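Ticket 179: wrist view overexposed in handle-grasp episodes
Project: Sornar
Opened by: Chepkoech Lema
Assigned to: Lộc Thân
Status: open

Left side of the wrist view washes out when the gripper is on the handle of the pink case.

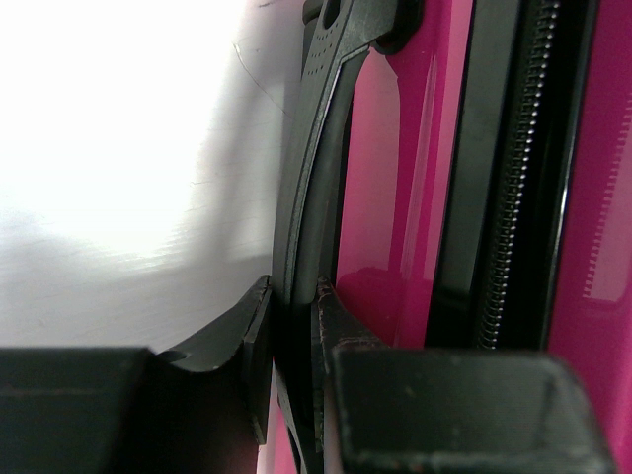
Exposure is on auto. Joint logs and gripper widths are fine for all 30 episodes in the September batch, so the fault is confined to the images.

Lộc Thân, 10:40
Locked exposure and re-recorded 3 episodes. White surface now holds detail, but the zip side is too dark in 2 of them. Will try a diffuser on the lamp.

Kelechi Akinola, 14:15
Please keep the old episodes and tag them "glare". Don't mix them into the training split until Ngân has compared both sets.

Lộc Thân, 14:32
Tagged. Diffuser test to follow.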